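Your Questions About My Decluttering Sundays

Hi, I'm Petronella Gumede and I clear out other people's houses (and, on a good week, my own).

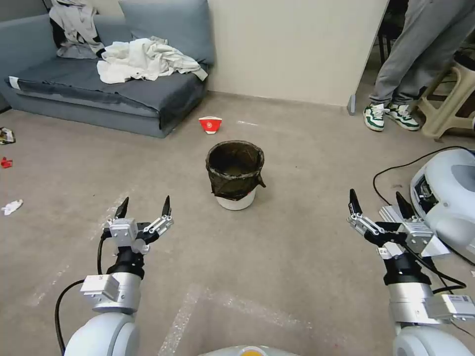 I get a lot of the same emails, so I've put my answers in one spot. If yours isn't on the list, write to me and I'll add it when I get a minute.

Do you only work on Sundays?

Mostly, yes! I still have a regular job in Flostley during the week, and Sunday is when people are home and willing to look inside their closets. I can sometimes do a weekday evening if it's one small room.

How far do you travel?

Flostley and Brarkside, plus anything on the road between the two. Past that I have to charge for gas, and by then you'd be better off with someone local.

Do I need to tidy up before you come?

Please don't. I had a client in Brarkside who spent all Saturday night shoving everything into the garage, and then we spent my whole visit in the garage. Leave it how it is. I've seen worse, I promise, and some of it was mine.

Where do we start?

Paper. Always paper. It's dull and it's everywhere, and once the counter is clear people get a second wind. After that I like linens, then kitchen stuff, then clothes. Photos and letters come dead last, because if you open that box at ten in the morning you'll still be sitting on the floor with it at three.

Will you make me throw things out?

No, and I couldn't if I wanted to. I'll ask you about a thing twice, and if it's still a yes, it stays and we find it a home. I own 8 gravy boats, so I'm really not in a position to judge.

What about books?

Ah, books. One lady had over 500 and wanted to keep every single one, so we bought shelves. She loves them! That was a perfectly good outcome as far as I'm concerned.

Which bins and labels do you use?

I like the Böttcher bins with the snap lids because they stack straight. The Dristov ones are cheaper and fine for a closet shelf, but I wouldn't put anything heavy on top of them. For labels, masking tape and a marker. I had a label maker once and I spent more time picking fonts than labeling.

Do you haul stuff away?

I can take whatever fits in the back of my car, and I'll drop it at the thrift store on my way home. No furniture, no paint, no mattresses (people do ask about mattresses, all the time).

When are you booked up?

October is always packed, when everybody remembers they have guests coming. January fills up too. Spring is easier than you'd think.

Can my kids help?

Sure, for an hour or so. Give them the sock drawer or the crayons and let them be the boss of it. Teenagers do better if I'm the one asking, so send them my way.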